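ok candle people. been promising this one for weeks. wax thread, typing on my lunch so bear with me

so Kellow changed their soy blend. they didn't announce it, same bag, same label, but the March batch I got melts different and sets different. I poured 23 tins with it before I figured out it wasnt my thermometer

what I saw — frosting up the sides by day two, wet spots on every single glass jar, tops like the surface of the moon. tins were ok because you can't see into a tin lol

emailed them. got a reply from somebody in customer care saying the formula is "optimized for seasonal conditions." so yes. changed.

what I did about it, for anyone stuck with a big box of the stuff:

pour cooler. I was at my normal temp and it hated that. dropped it until the wax looked a little cloudy in the pitcher, like weak lemonade. way better tops

warm the jars. I use the oven on the lowest setting, door cracked, jars on a cookie sheet. ten minutes or so, don't go do laundry and forget them

let them sit on a rack not on the counter. my counter is stone and it pulls the heat out of the bottom and you get that ring

still frosts. less. if you sell dyed candles this is going to drive you nuts, if you do plain cream like me you can live with it

moving on to fragrance since 4 of you asked

the fig one is NOT discontinued. I ran out of the oil. Boonchu was out of stock all of last month and I refuse to sub it, tried a cheaper fig once and it smelled like a wet basement with a coconut in it

it's back in now, bottle got here yesterday. needs two weeks cure minimum so dont ask me for it at the weekend market please I love you

the cedar + black tea is getting a new wick. Aušra Rebane tested six of them for me in her kitchen (saint) and the one I was using tunnels in the wide jar. burns a sad little hole down the middle and leaves a wall of wax. if you have one of those, wrap foil around the top, leave a hole in the center, burn it three hours. it evens out. if it doesn't, message me and I'll swap it

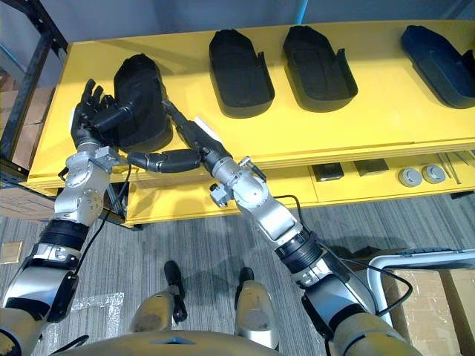
Black trays on the yellow bench.

ok packaging. I hate packaging

Arkia raised the minimum on the kraft boxes so I either order a mountain of them or switch. went with switch. new boxes are from Vornstead, plain white, slightly taller, tuck top. the old sticker doesn't fit the front panel so there's a new sticker too. it never ends

price for the first run of boxes, stickers and tissue came to 228 dollars. that's for a spare room candle business. I sat on the stairs for a minute

candle prices are staying the same through the holidays. after that I have to look at it. small tins I'd like to keep where they are because thats what people buy for teachers and neighbors

somebody asked why I don't do wax melts. I did. they sweat in the clamshells and I got tired of wiping them. maybe when it's cold out

somebody else asked about beeswax. love it, can't afford it, Siiri Kivi does gorgeous beeswax tapers and you should buy those from her and not from me. she dips them by hand and ships them in long boxes with straw. got a pair for my mom

jar returns — yes still doing it. bring back a clean one, get a dollar off. CLEAN. freezer overnight, pop the wax out with a butter knife, wash with hot soapy water. don't pour melted wax down your sink, I don't care what the internet told you. my brother in law did that and had to have a plumber out

labels come off easier if you soak the jar first. the glue on the older ones is awful, sorry, I bought a roll that would survive a flood

test burn notes for the new orange clove, in case other makers are reading. first burn, good melt pool to the edge, throw kinda weak. second burn much stronger. third one the wick mushroomed a bit, trimmed it, fine after. I'm going to go down one wick size and try again

also the clove was turning the wax a little tan. I like it. looks like toast

restock of the medium jars goes up Sunday night after the kids are in bed, so lavender sage, plain oatmeal, and whatever rain ones survived the frosting drama. those will be in the seconds section, cheaper, burn exactly the same they're just ugly

if you want a seconds box tell me which smells you can't stand and I'll leave those out

lunch over, back to work. will answer questions tonight

oh and trim your wicks. quarter inch. every time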